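4.2 Contract length and squad retention

The clubs in the sample differ widely in how they renew player contracts. Driltumwood and Numberg open talks in March, while the season is still in its early rounds, and settle most renewals before the summer transfer window. Grolar waits until the final league match has been played. The club records show that this difference in timing is linked to how many players stay, even after wages and league position are taken into account.

Of the 407 player contracts reviewed, the largest group ran for a single season. Midfielders were offered longer terms than forwards at all 4 clubs, and goalkeepers were the group most likely to sign again on the same terms. Players who had come through a club's own youth teams accepted shorter extensions than players signed from elsewhere. The interviews suggest that these players saw a short contract as a normal step and did not treat it as a sign of doubt on the part of the club.

Illés is a special case. The club was promoted during the study period and replaced 9 members of its first-team squad before the opening match of the following season. Its renewal rate for that year is therefore low, but the figure reflects a decision by the coaching staff and should not be read as evidence that players wished to leave. We report results both with and without this club in Section 5.

Housing was raised in the interviews more often than we had expected. Several players on short contracts stated that they would not move their families until a second season had been agreed. Club officials confirmed that help with rent was sometimes offered in place of a higher wage, although such offers were seldom written into the contract itself.

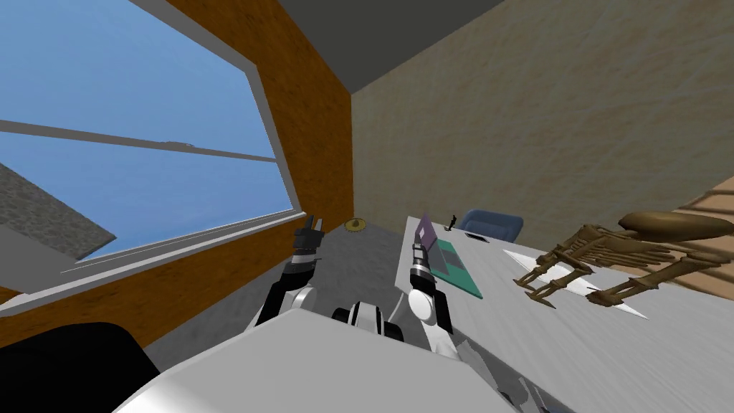
Figure 2. Rendered interior view: window, wood-grain wall panel and beige wall.

Because these offers were made by word of mouth, they could not be coded in the same way as wages and bonuses. We recorded only whether the player or the club mentioned housing help, and we did not attempt to place a value on it. The resulting variable is coarse, and it probably understates the practice at Grolar, where fewer players agreed to be interviewed. It is included in the second model as a control. Removing it does not change the sign of the estimate for early renewal talks, but it does widen the interval around that estimate.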